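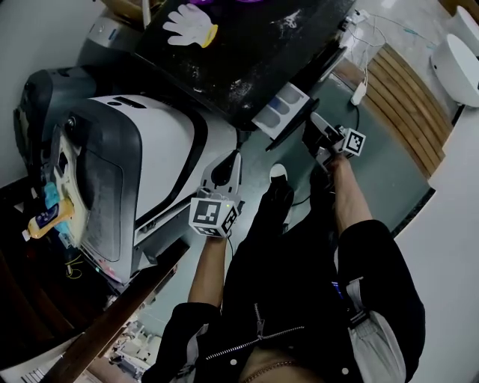 # Neltley Mobile Pitch Cover, Single Section

The Neltley is a wheeled, peaked-roof cover for turf cricket pitches. One section covers half the length of a standard pitch plus the bowler's run-through, so most clubs buy two and push them together end to end. It is sold by the section because some grounds only want one for the practice square.

Price per section: **$1,584**, frame, sheet, wheels and drain hoses included. Freight is quoted separately.

## Specifications

| | |
|---|---|
| Frame | Galvanized steel tube, bolted |
| Sheet | Drastenex coated fabric, white on top, green underneath |
| Weight, assembled | 232 lb |
| Wheels | Four Sasano pneumatic, wide tread |
| Gutters | Both long sides, with hose outlet at each end |
| Assembly | Two people, one wrench size |
| Warranty | Frame 3 years, sheet one year |

## Frame

The frame ships in flat bundles and bolts together on the ground. All the bolts are the same diameter, but there are two lengths. The longer ones go through the wheel brackets and the ridge joints. Do the bolts up finger tight until the whole frame is standing and square, then go around again with the wrench.

The ridge is high enough to let air move over the grass when the end flaps are tied back. Leave the flaps back in dry weather. If the cover stays on overnight with the flaps down, take it off as early as you can the next morning.

## Sheet

The Drastenex sheet is welded at the seams and held on with elastic loops along the lower rail. It can be replaced without taking the frame apart. Older Neltley frames with the rope-laced sheet will take the new one, but you need the conversion rail (sold as a spare).

Clean it with water and a soft brush. Don't use a pressure washer on the seams. Grass stains along the bottom edge don't come out completely and don't affect the fabric.

## Wheels and moving

Two people can move a section on firm ground. After heavy rain we suggest four, one at each corner, with the hoses lifted clear. Check the tire pressure at the start of the season and again halfway through. A low tire on one side makes the section drift when pushed, and it can leave a mark across the square.

A tow bar is available for grounds where the covers are parked a long way off. Walking pace only. The tow bar is not for use on the square itself.

## Wind

The section has been used in gusts of up to 37 mph with all four ground anchors in. Above that, take the cover off and anchor it behind the boundary with the flaps tied back. The anchors come in the box – please use them, even on calm evenings.

## Spares

- Replacement sheet, white/green
- Sasano wheel and tire, single
- Inner tube
- Gutter end cap with hose outlet
- Carbone drain hose, per roll
- Elastic loops, bag
- Conversion rail for rope-laced frames
- Tow bar

## From a club using it

"We had flat sheets before and it took half the team to drag them. With the two Neltley sections we can be covered before the umpires are back in the pavilion. The hose outlet on one of ours leaked at first and a new end cap fixed it. I would like a longer hose as standard." – Lachlan Rennie, grounds manager

## Ordering

Sections are made to order from September and held in stock from February. Orders for a pair go out on one pallet and need a forklift or tail lift at the delivery end. Tell us if you have neither and we will split the load.

If your pitch is wider than standard or has a raised edge, send measurements before ordering. Finlay Dow looks after sizing and made-to-measure frames. For spares and warranty claims ask for Rui Veloso, and have the number from the plate on the lower rail ready.

Phones are answered until 4:30 p.m.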